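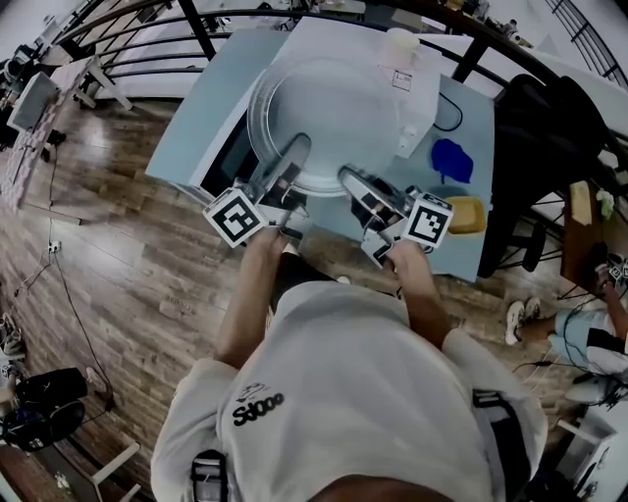
手持夹爪是怎么做出来的

你用过厨房里的食物夹吗?手一捏,两片就合上;手一松,两片就张开。手持夹爪和它是亲戚。它的前端像机器人的手指,后端是给人握的把手。人拿着它去端碗、拿盘子、叠布,机器人以后就可以学着做同样的动作。

这篇文章讲的是在共享工坊里做一对手持夹爪的过程。工坊在Zisimville,里面有几张桌子、一台打印零件的机器,还有一柜子螺丝。我们给这对夹爪起名叫Koivisto。它的零件不多,一个小学高年级的学生在大人陪着的时候,可以做完大部分步骤。

为什么要让人拿着夹爪

人的手有五根手指,每根手指都能弯,皮肤还能感觉到软硬和冷热。很多机器人的手简单得多,只能张开和合上。

如果人用自己的手去拿碗,机器人看了以后很难照做,它没有那么多手指。如果人也只用夹爪去拿碗,那么人能做到的动作,装着同样夹爪的机器人就比较有希望做到。人和机器人用一样的工具,学起来就方便了。

这种学习方法叫“示范学习”。你学写毛笔字的时候,老师先写一遍,你看着老师的笔怎么走,再自己写。示范学习也是这样,人是老师,机器人是学生。

手指为什么是圆的

夹爪的手指可以做成许多形状。我们第一次做的手指是方的,边上有棱。夹木块很好用,夹碗就不行了。碗边是弯的,方手指只有一个角碰到碗,轻轻一推,碗就转开了。

后来我们把手指改成长长的、头上圆圆的。圆头从哪个方向靠过去都能贴住碗边。碰到光滑的东西时,手指表面还要有一点摩擦力。摩擦力就是两个东西贴在一起时,阻止它们滑动的力。你戴着橡胶手套拧瓶盖会更容易,靠的就是摩擦力。

大碗要用两只夹爪一起拿。一只夹爪只扶一边,碗的另一边会往下沉。两只夹爪都扶住碗边,碗才能保持平。做这件事要慢,两只手用的力气也要差不多。

透明的碗还有另外一个麻烦。光会穿过它,摄像机拍到的常常是碗后面的东西,碗自己只剩下一圈边。人看见那圈边就明白那里有碗,电脑要看很多次才学得会。

黑白方块有什么用

夹爪上装着白色的小方块,方块上有黑白的图案。它叫“标记”。

摄像机拍到标记以后,电脑先找到黑色的方框,再看方框里面的格子。每个标记的格子排列都不同,就像每个同学的学号都不同。电脑认出是哪一个标记,就知道这是左边的夹爪还是右边的夹爪。

标记还能告诉电脑夹爪在哪里。离摄像机近,标记看起来就大;离得远,看起来就小。标记歪了,方形看起来就会变成斜斜的四边形。电脑根据这些变化,可以算出夹爪的位置和方向。

你可以在家里试一试。剪一张正方形的纸,贴在墙上。先站在正前方看,再走到旁边看。从旁边看的时候,正方形变窄了。纸没有变,变的是你看它的角度。电脑用的就是这个道理,只是它要用数学把角度算出来。

贴标记有几条规矩:

标记要平,不能有皱纹。
黑色外面要留一圈白边。
不要用反光的胶带盖住它。
不要装在手会挡住的地方。

我们贴坏过4张。有2张起了气泡,另外2张贴反了方向。

怎样把它做出来

第一步,打印零件。打印机把塑料丝加热变软,一层一层地堆起来。把手、手指和方块都可以这样做。打印头很烫,这一步由大人操作,小朋友可以在旁边看,不要伸手。

第二步,打磨。刚打印出来的零件边上有毛刺,会刮手。用细砂纸顺着一个方向磨,磨完用湿布擦掉粉末。戴上口罩和护目镜。

第三步,装手指。手指根部有一个孔,螺丝从孔里穿过去。拧到手指能动、又不会左右晃就可以了。拧得太紧,手指就卡住了。我们做的一对夹爪一共用了27颗螺丝。螺丝很小,最好放在有边的盘子里,掉到地板上很难找。

第四步,装弹簧。弹簧让手指在松手以后自己张开。装的时候弹簧可能会弹出来,脸不要凑得太近。

第五步,装标记。把印好的图案贴在白色方块上,再把方块固定在夹爪上。用手指轻轻推一下,方块不动才算装好。

第六步,检查。把夹爪捏合13次,看看每次能不能完全合上,再听听有没有奇怪的响声。

从哪些动作开始练

刚做好的夹爪不要马上去拿碗。先练布。布很软,掉了也没有关系。把一块布揉成一团,夹起来,放到桌子另一边。然后练塑料托盘,托盘的边是凸起来的,手指容易扶住。最后再练圆碗。练习用的碗请选塑料的,不要选玻璃的。

练的时候,桌边不要站太多人。电线要理好,走路的人才不会绊到。如果地上有插线板,不要在旁边放水杯。背包也放远一点。

动作要完整。拿起来,移过去,放下,停一下,再松开。很多人快放到桌上时就急着松开,碗会“咚”地一声落下去。机器人学了这个动作,也会“咚”地一声把碗放下。

一次没有做好,也可以重新来。做坏的那一次要记下来,写清楚是滑掉了,还是碰倒了别的东西。我们有一个本子专门记这个,封面上写着“Gurden”,那是工坊里第一台打印机的名字。

几个常用的词

夹爪:机器人用来拿东西的部分,张开和合上,像一把夹子。

示范:人先做一遍,让别人或者机器人照着学。

标记:有黑白图案的方块或贴纸,帮助电脑找到东西的位置。

摩擦力:两个表面贴在一起时,阻止它们滑动的力。

毛刺:零件边上多出来的小尖尖。

在家动手做

没有打印机也能做一个简单的夹爪。准备两根雪糕棍、一小块海绵、一根橡皮筋和一支短铅笔。

把铅笔横着夹在两根雪糕棍中间,靠近一头,用橡皮筋把这一头绕紧。另一头就会张开,捏一捏,它会合上。然后试着夹一颗豆子、一块橡皮和一只纸杯。

再把海绵剪成两小片,贴在雪糕棍的头上,重新夹一遍刚才的东西。哪一样变得容易了?哪一样没有变化?把结果写在纸上。

最后画一个黑白方块,贴在你的夹爪上。站远一点,请家里人给你拍一张照片,看看照片里的方块还是不是正方形。

Zisimville共享工坊儿童小组
2020年6月3日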